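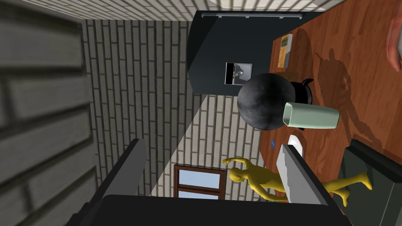 2 min read

Clemeo Planner
Grasp and motion planning for people who have already written their own once

Clemeo takes a rendered kitchen, a robot and a pile of crockery, and works out how the gripper gets to the mug without flattening everything on the way. It runs headless or with a viewer. The viewer is slower and much better for morale.

Most planners do fine with one box on a bare table. We tune ours on mess: a cup lying on its side against a black ball, a mug tucked in behind, a plate close by. Clemeo scores every reachable grasp, throws out the ones that would clip a neighbour, and tells you in plain words why each was rejected. "Finger 2 would pass through the plate" is a real log line. We're quite proud of it.

The wrist camera model rolls with the wrist. If your perception code assumes gravity points down the image, you'll find out in the first 4 seconds, in simulation, where the crockery is free.

What you get

Planner core, with C++ and Python bindings
Scene library: 652 household objects with collision meshes, colour variants and believable mass
Camera simulator for wrist and head views
Replay tool, so you can watch a bad plan again with colleagues
Skedero bridge, for shops already running their jobs through it

Two arms, one table

Dual-arm planning used to be an add-on. It's now in the base licence, mainly to stop Fasil Zeleke in support from having to explain the add-on. 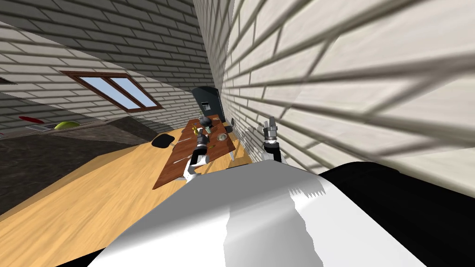 Both arms share a single collision model, body shell included, and walls count. An arm working close to brickwork gets its own clearance margin, which you set per link in the config file. The default is 30 mm. Bontu Gebru, who wrote that module, thinks 30 is generous. Customers with real walls tend to leave it alone.

Replanning runs at 12 Hz on an ordinary desktop. You can push it higher if you like the sound of fans.

What it won't do

Cloth. Liquids. Anything a cat might be involved in. Meron Sisay has a branch with a tea towel in it and we've asked her not to show anyone before December.

Licensing

Per seat, yearly, no dongle. University labs pay the Tamiru rate, named after our first office and priced like its furniture. Trial keys last 30 days and come from Usa Kaewmanee at Hakholm, who will ask which robot you've got and what it has knocked over lately.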